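Print this article | E-mail this article

Too many tabs, not enough browser

August 4, 2019

Counted mine last night. 196 open tabs, two windows, one very tired laptop. Some had been sitting there since November. A recipe for rhubarb slice, three half-read stories on tram fares, the same weather page four times over.

So, a week with Fistberg, the little browser everyone at my local keeps going on about. Free download, quick install, no fuss. It took over my bookmarks (all 2,560 of them, yikes) and even kept the folders in order. Colours are a bit grey for my taste. You can change them, but the menu is buried.

The good bit is parking. Leave a tab alone for an hour and it goes to sleep, then wakes up when you click. Memory use dropped by about 260 MB on my machine with the usual mail and news pages going. Scrolling felt smoother too, tho that might be wishful thinking.

Not so good: Droltbridge, the sync add-on. Signed me out twice, lost a whole folder, then brought it back under the wrong name. Support answered in a day, pretty decent. Still wouldnt trust it with anything I need for work.

Handura does the same parking trick and has a nicer reader view, but it chokes on my bank's site. Ljungberg I gave up on after one evening. Ads in the new tab page, no thanks.

Sticking with Fistberg for now. Down to 264 bookmarks after a big clean-out, and the rhubarb slice made the cut. 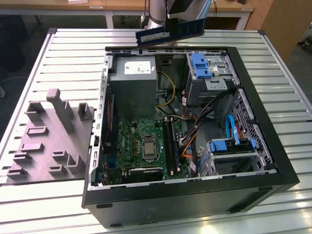 A blue memory module over an open desktop tower.

Print this article | E-mail this article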